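Griltley (software)

Griltley is a task-planning and execution layer for robot arms fitted with multi-fingered hands. It sits between a perception module, which reports what objects are present and where, and a low-level controller, which moves the joints. It was written at Heltberg, a small automation firm, by a group led by Liên Lại, and later maintained jointly with the integrator Brevbridge. The software is best known for its use in panel operation, meaning the pressing, turning and releasing of industrial buttons and switches by a general-purpose hand.

Claims made for Griltley have been broader than the published results support. It has been promoted as a "universal operator" for legacy control panels, a description that several people who have worked with it, including one of its original authors, regard as premature.

Background

Many older machines can only be started, stopped or reset from a physical panel. Rewiring them is usually the cheaper option, and critics of robotic panel operation tend to begin with that point. A relay wired across a push button costs very little and never misses. Supporters answer that rewiring can void a certification or need a shutdown, and that a robot already standing at a machine for some other purpose may as well push the button too. Heltberg's early documents rely heavily on this second argument. They do not give a figure for how often the situation comes up.

Work began as an internal tool for testing grasp sequences. The first version had no planner in the usual sense. It replayed recorded joint paths and shifted them to match the position of the target, which worked as long as the target was facing the same way as it had been during recording. Lại's group added a symbolic planner in the second version, together with a small description language for panels.

Architecture

Griltley is divided into four processes that exchange messages over a shared bus.

The scene process takes detections from the cameras and keeps a list of objects with estimated poses. It does not do detection itself. Users have to supply a detector, and much of the reported difference between sites comes down to which one they chose.

The panel model is a text file that states what controls a box carries, in what order, and what each one is supposed to do. A control has a type (momentary, latching, mushroom or rotary), a color, a pressing direction and a force limit. The files are written by hand. A tool that drafts them from photographs was announced but has remained marked as experimental, and it is known to mix up red momentary buttons with mushroom heads when both are seen from directly above.

The planner turns a request such as "press green, wait, press red" into a chain of approach, contact, push and retreat steps. It searches over hand postures as well as arm positions, and this is where most of the computing time goes. The default time limit for a search is 800 milliseconds, after which the best partial plan is returned. The documentation calls this behavior "anytime planning." Users have complained that a partial plan is not clearly labeled as one in the log.

The monitor compares expected and measured joint effort during contact and decides whether a press took place. It runs at 400 Hz in the standard configuration.

Panel operation

A typical bench setup has one box in the working area and others, with different layouts, within reach to be swapped in. The mat under the working box matters more than the manuals suggest, as a light plastic housing will slide on a bare tabletop before the spring in the button gives way. Griltley has no model of this sliding. The planner treats the box as fixed to the world once contact begins, and any movement after that shows up only as a strange effort reading.
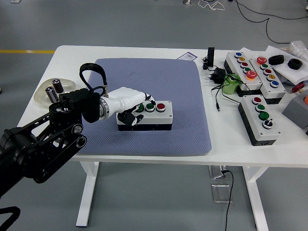 Occlusion is the second standing problem. When the fingers come down over a housing from the side, they cover some of the controls they are meant to operate, and a camera mounted at head height loses sight of them at the moment when the pose estimate is most needed. Griltley handles this by freezing the last good estimate and trusting the arm's own joint readings from then on. The approach is simple and cheap. It also means that an error of a few millimeters before occlusion is carried through to the press without any correction.

Later releases added a "peek" action, in which the hand backs off and the scene process is given time to refresh. In practice many sites turn it off to save time.

Mixed layouts cause a third kind of trouble. Two boxes may carry the same colors in opposite order, and a rotary selector in place of a button calls for a different hand posture altogether. The panel model can express all of this, but only if the right file has been matched to the right box. Matching is done by color sequence. If one button is hidden, the sequence is incomplete, and versions before the third would pick the closest match without raising a warning.

Press detection

How Griltley decides that a button has been pressed is the most disputed part of the system. The monitor looks for a rise in effort followed by a sharp drop, which is taken as the click of the switch. Sơn Mai, who wrote the first monitor and left the project before the third version, has argued in talks that the signal is too weak to stand alone. A finger slipping off the bezel gives much the same curve. Mai's proposal was to read the switch state electrically during testing and to publish the rate at which the monitor disagreed with it.

Heltberg did run such a comparison, on a test rig known as Văduva. The short report that followed gives a success rate for complete sequences but folds disagreements into a single category named "other." It lists nine panel layouts and does not say how many attempts were made on each. Without that number the headline rate cannot be compared with anything, and no outside group is known to have repeated the test.

Emergency stops

The panel model allows mushroom-type emergency buttons to be listed as ordinary targets. The maintainers say this is needed for training and inspection tasks. The setting has been criticized on the grounds that a robot able to press an emergency stop may, with a poor pose estimate, press one by accident while aiming for its neighbor. Since version 3 a mushroom control is treated as an obstacle unless a flag is set, with a clearance of 2 cm. On compact boxes, where the emergency button sits next to a standard one, that clearance often leaves the planner with no valid approach, and users report setting the flag simply to get a plan at all.

Tooling

A log viewer, a panel file checker and a plan replay tool are distributed with the software. The replay tool is generally considered the strongest part of the package. It allows a failed run to be stepped through with the planner's rejected options shown next to the chosen one, and it has been adopted by people who do not use the rest of Griltley. The file checker catches spelling errors and missing fields. It does not catch a panel file that is well formed and wrong.

Simulation support is limited. Buttons are modeled as springs with a fixed travel, housings do not slide, and cables lying on the bench are left out. Plans that pass in simulation are described in the documentation as "validated," a word that Mai and others have asked the maintainers to drop.

Reception

Brevbridge has reported using Griltley at customer sites but has not named them or released logs. Opinion among integrators is divided between those who find the planner useful for quick bench trials and those who see no case for it where a wired connection is possible. Lại has described the software as a research tool that was given a product name too early. The current documentation still uses the phrase "universal operator" on its first page.

See also

Grasp planning
Contact detection
Task and motion planning
Industrial push button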